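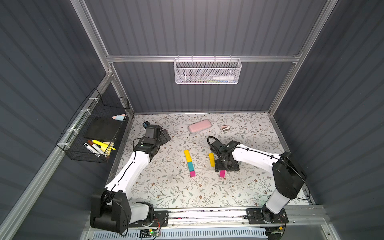

Ilel Opens Gripper Test Bench and Releases First Comparison Results

Vudevwood, March – Ilel today released the first results from its bench program for small two-arm robot stations. The program compares parallel-jaw grippers and wrist cameras on everyday handling tasks, and the company will open it to outside suppliers this spring.

The first round covered three gripper designs: Ilel's own standard jaw, the Huttunen short-stroke jaw and the Skarnine soft-pad jaw. Each was fitted to the same type of arm and driven by the same controller, with an operator guiding the arms by hand from a second station. Over the round, the team logged 374 trials of a block-handling task, in which colored wooden blocks are picked up, set in a line or stood on end.

The Skarnine jaw dropped the fewest blocks. Its pads gave a firm hold even when the operator came in at a slight angle. It was also the slowest to release, and blocks set on end sometimes tipped as the pads let go. The Huttunen jaw released cleanly and was the best of the group at standing a block upright, but it needed a more exact approach. Ilel's standard jaw came in between on both measures.

"We went in expecting one clear winner and we did not get one," said Slamet Sitompul, who leads testing at Ilel. "If your work is mostly picking and dropping into a bin, you want the soft pads. If you care how the part is left standing, you may want something else. Our own jaw needs a better fingertip, and we are working on that now."

The tests use a patterned mat on the work surface instead of a plain one. According to the company, plain backgrounds made the wrist cameras look better in early trials than they did at customer sites. Common desk items such as markers, clips and chalk are also part of the program and will be used in the second round, where shape and size vary more from pick to pick.

Camera mounting had a larger effect than the team had planned for. Moving the wrist camera closer to the jaws gave operators a better view of the contact point but hid the neighboring blocks. Cable routing also mattered. A loop left too short pulled on the wrist at full reach, and trials where this happened were thrown out and repeated.

"Most of the calls we get from customers are about cables and mounts," said Peninah Massawe, product manager for arm accessories at Ilel. "So those are in the report too, with the settings we used and the ones we gave up on."

The second round will run to 800 trials and will add a controller comparison. Suppliers who want a gripper or camera included should send two matching units, so that both arms can be fitted the same way, along with mounting drawings and a spare set of fingertips. There is no fee. Results are shared with the supplier before release, and suppliers may add a written comment but may not withdraw a result.

The full report for the first round, including trial logs and mounting notes, is available on request from Ilel's Vudevwood office.

About Ilel

Ilel builds and tests benchtop robot stations for labs, schools and light assembly shops.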